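Progress report, March
By Radwa Nasr, Jollbridge

Both hand-held grippers had their finger mounts retightened. Adel Abdel Rahman has logged 2735 cycles on the first – more than planned.
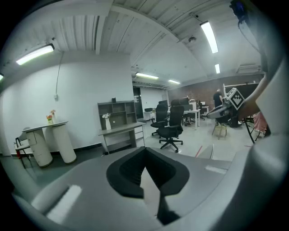 Do the fingers need replacing this quarter? Wear is within limits, so we'll check them again at 700 further cycles.

The hand marker kit was refitted and its cables re-routed along the forearms. Recalibration now takes 36 minutes. We still need 2 spare straps from Engebretsen.

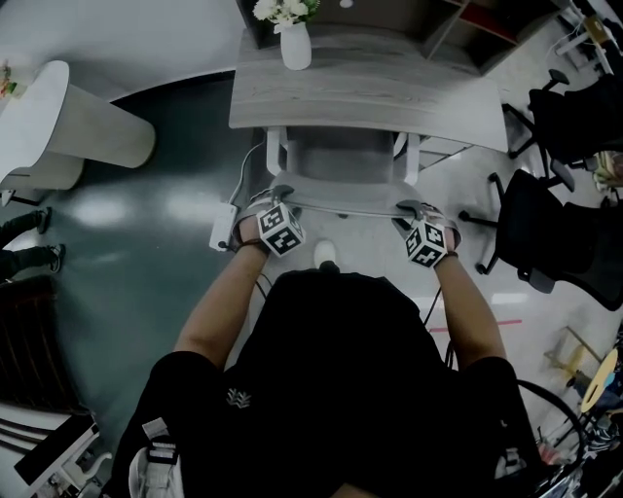
Hand markers in use at the grey chair.

Recent reports
Utier cell: February update
Brernavent spares list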